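Moving out of a rental – how clean does the kitchen have to be to get the deposit back?

Posted in Renting and Moving, Sutalside board

drostden_renter
Ok so we're out of our place Sunday and the landlord's agent (Prosser) sent over a checkout sheet that's mostly kitchen. Three pages of it. Deposit is $1000 and I really can't lose it, the new place already took a bite out of us.

Bathroom and bedrooms are fine. The kitchen is what worries me. Oven hasn't been deep cleaned since we moved in, there's a ring on the countertop by the sink from a plant pot, and the grout is a color I don't want to talk about. The sheet says "professional standard" but doesn't say we have to hire anyone. Do they mean I need a receipt from a company? Or just that it has to look like one came in?

Also do I have to pull the fridge out. It's theirs, it's heavy, and the floor under it was already scratched when we got here. No photo of that of course.

Any help appreciated, working nights all week so I'm doing this in peices.

3 replies

grout_and_about
Read your lease first, not the sheet. The sheet is what they'd like. The lease is what you signed. If the lease doesn't say you must use a cleaning company then in most places you just have to leave it as clean as you got it, minus normal wear. Check your state's rules though, they do vary and I'm not a lawyer.

Dig out the move-in checklist. If it says "kitchen clean, oven has some residue" then you don't owe them a sparkling oven. If you never got one, ask Prosser for their copy in writing, today, before you hand over keys.

Order I'd do it in with the time you have:

Oven first. Paste of baking soda and water, leave it on overnight while you're at work, wipe out in the morning. Racks in the tub with hot water and dish soap, old towel underneath so you don't scratch the tub and get charged for that too.

Then cabinets, inside and out. Agents love opening cabinets. Crumbs in the silverware drawer, sticky stuff on top of the uppers.

Counter after that. What's it made of? This matters a lot. If it's laminate you can use pretty much any kitchen spray. If it's marble or anything like it do NOT use vinegar or lemon, acid eats the polish and leaves a dull spot that costs way more than your plant ring. Dish soap, warm water, soft cloth, dry it right away. A plant pot ring on stone can sometimes be lifted with a baking soda paste under plastic wrap for a day. Try a little corner first.

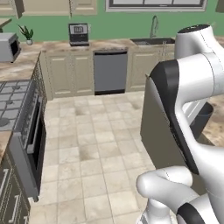
Beige marble countertop and a dark gray bin in a rendered kitchen

Floors last, obviously, and work your way out the door.

Fridge – yes pull it out if you can do it safely. Get a second person. Cardboard under the feet so you don't add new scratches. Take a picture of the old ones with the date showing and email it to the agent so it's on record.

Don't forget the trash can if one came with the place. Wash it, leave it empty with the lid off so it airs out. I got charged for a smelly one once, still mad.

prakik2356
just pay someone. we used a guy in Prakik, took him an afternoon, got everything back. if you work nights your time is worth something

moving_again_ugh
Second the photos. Take way more than you think you need, inside the oven, inside the fridge, behind the door. A slow video walk through every room too, with the lights on. Send it to yourself by email so there's a date on it.

Disagree a bit on the grout tho. I'd do it before the counters becuase it splatters. Old toothbrush, oxygen bleach powder (not the chlorine kind), let it sit, scrub, rinse. Keep it off the stone unless the package says it's ok. Don't go crazy, if it was already dingy when you moved in that's on them.

Ask if you can be there for the checkout walk. Sometimes they'll point at something and you can wipe it right then. Bring a cloth and a spray bottle with just soapy water.

And leave your forwarding address in writing. Mine "couldn't find me" for weeks.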